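# Gripper comparison: bagging cell, Diltley

Notes and picture from the finger trials on the two-arm bench. The job is packing snack packets into a paper bag. Both arms are bolted to one aluminium rail, and the finger sets under test were the Grornora parallel pair and the softer-tipped Plenik pair. Sipho Ngubane ran the arms; Josée Campbell wrote the controller settings and kept the log.

Crinkled film is awkward to hold. A packet full of air gives way as the fingers close, and the force reading rises late. With the default threshold the controller took this for a missed grasp and opened again. Josée lowered the threshold and added a short dwell before the lift, and the same values were then used for both finger sets.

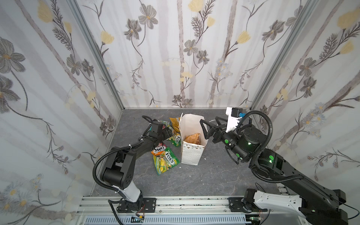
The dwell costs time on every cycle. We tried shortening it on the second day and went back to the original value after two drops from bag height. Grasps taken across the end seal held better than grasps on the body of the packet, with either set of fingers.

The log holds 541 grasp attempts. Four were discarded because the Benedetti controller lost its link to the wrist during the lift.

Approach angle mattered more than tip material. A steep approach lets the fingers reach a packet lying against its neighbours, but it also pushes the lower ones along the floor of the cell. Sipho's preferred setting is a few degrees off vertical, closing slowly.

Still to do: repeat the seal grasps with worn tips, and move the cable loops further back on the forearms. The Plenik tips go back to the supplier in February.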